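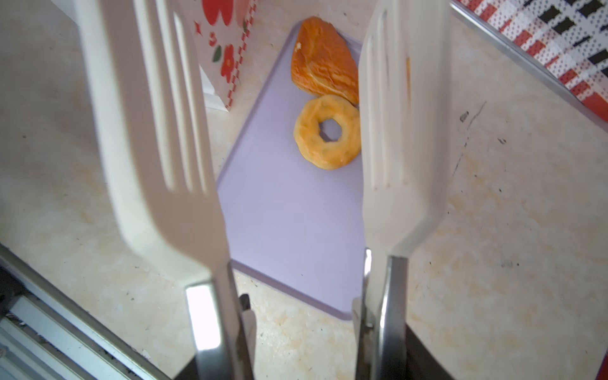 Bakery Cell Re-inspection – Prakuria test counter
Date: May 23, 2022
Completed by: Abundio Aguirre
Reason: gripper failed to open on command during a pastry pick, fault code 616

Thank you all for your patience while I went through this one slowly. I know everybody wants the arm back, and I'd like that too, but I would sooner be a slow old fusspot than have somebody pinched!

1. Emergency stop, counter side – PASS
Pressed it with the arm moving and again with the arm parked. The arm stayed stopped both times until I reset it.

2. Emergency stop, wall side – PASS, WITH COMMENT
Works fine, but the button sticks a little on release. Bakker has a spare on the shelf, and I've asked them to set it aside for us.

3. Finger pads, both sides – PASS
No cracks that I could find by eye or by fingernail. Please keep wiping out the grooves at the end of a shift, glaze gets in there and sets like varnish.

4. Finger mounts and screws – FAIL, corrected
One screw on the left mount had backed out by 2 turns. Tightened, marked with paint, and checked again after an hour of cycling. I don't believe it caused the fault, though I was glad to catch it.

5. Grip force limit – FAIL, open
This is the big one. The limit was set to 16 newtons in February, and after the Gralloleck update it had gone back to the factory value without a word to any of us. I've put it back by hand, but I want to see it survive a restart before I sign.

6. Countertop and rails – COMMENT
Crumbs on the counter, and more in the rail groove. Brush them out, please – no compressed air near the gripper.

7. Cycle counter – 3456 at time of inspection, noted in the log.

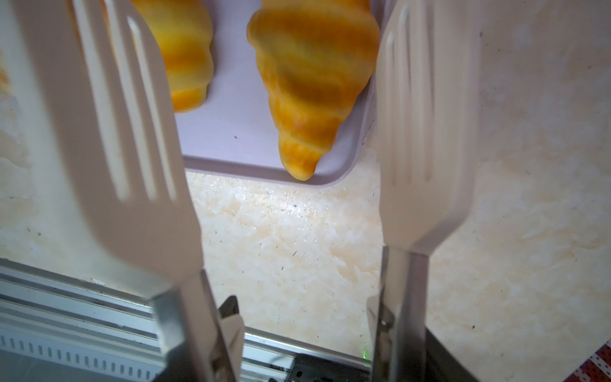

Bumodero wrote back that the force limit is stored in two places and the update only overwrites one of them, so a restart may well bring the wrong value back. They asked us to leave the arm in slow mode until their patch is in.

8. Slow mode – ON, and staying on
Key is in my desk drawer. Come and ask me, I'm nearly always in before the coffee's made.

Status: restricted use, hands clear of the fingers whenever power is on. Item 5 to be rechecked after the patch.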